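Skollach: A Slow Weekend on the Water

The ferry from Flarkard takes 27 minutes and drops you at the foot of the old town. Skollach climbs the hill behind the harbor, and most visitors start with coffee on the quay.

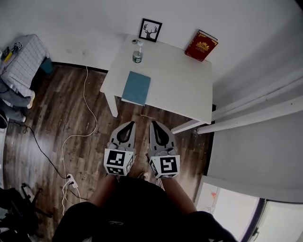 At the white table.

Where to stay

Sustwood has 4 guest rooms, all facing the bay. Rates start at 130 a night in June, breakfast included. Ask for the top floor – the stairs are steep, but you hear less of the harbor.

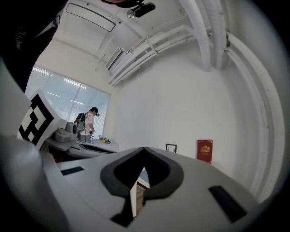
Where to eat

Nishad serves whatever the boats bring in, usually grilled, with potatoes and a sharp green sauce. Dinner runs long, so book the early sitting if you want the last ferry. 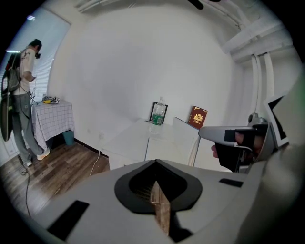

Getting around

The coast path to the lighthouse takes about 3 hours there and back. Buses leave from the church and stop running at dusk.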